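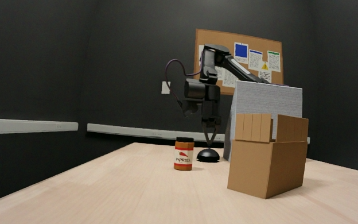 Home | Fixtures | Grounds | Club Documents | Contact

Filed under: Rugby » Match Day Safety

Brovesmont Rugby Club – Pre-Match Ground Inspection, Main Field

Inspected by: Orathai Yensuk
Countersigned: Marwan Karam
Date: November 28, 2025

1. Playing surface, general – PASS
Grass cover even. Worn patch inside the north 22 reseeded in October and holding.

2. Surface hardness, both in-goal areas – PASS
South in-goal softer than north, within limits.

3. Sprinkler heads – FAIL
One cap near the east touchline sits proud of the turf. Reset flush and recheck before warm-up.

4. Goalpost padding – PASS WITH COMMENT
Straps tight on all uprights. Stitching opening on the north left pad – replace at next order.

5. Corner flags – PASS
Flexible type, bases seated.

6. Perimeter rail clearance – PASS
Rail padded where it passes the scrum machine bay.

7. Technical zone – PASS WITH COMMENT
Water carriers' crates stacked too close to touch. Move back behind the rope.

8. Medical room and stretcher access – PASS
Gate key with Hala Farah. Vehicle route clear to the road.

9. Floodlights – NOT TESTED
Afternoon kickoff. Test due before the Kiredska fixture.

10. Spectator stand, capacity 595 – PASS
Row 16 handrail bolt retightened. Aisles clear.

Open items: 3, 4, 7, 9. Item 3 must be closed before the referee's walk. Report closure to Randa Tarawneh.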